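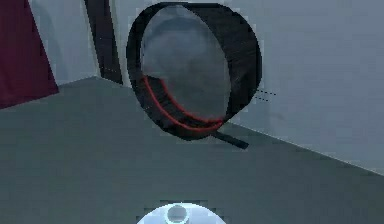
Rendering: black ring with a red stripe along its inner lip.

The open day at the Nasitby housing block drew a bigger crowd than the building deserves. Ogilvie, the architects, let people through on 5th February, months after the June opening they had been promising on the site fence.

Larasati Wuisan from the design team led our group. She talked well about daylight, and the stair is good: wide landings, a window at each turn, a handrail you want to hold. Then we got to the apartments. There are 154 of them, and the one we saw had a bedroom door that hits the closet. I asked if the others were the same and was told the layout "varies by floor."

The shared courtyard has been written up as a public garden. It has a gate with a keypad. Khairul Liem, who manages the place for Hekel, said the gate would stay open in the daytime. It was closed when I walked past at lunch.

Energy claims came on a handout with no test results. Wuisan said they need a full winter of readings first, fair enough, but then why print the claims now?

The brick by Jurik is handsome and badly pointed on the north side. I'd go back to see the stair again, and to try the gate.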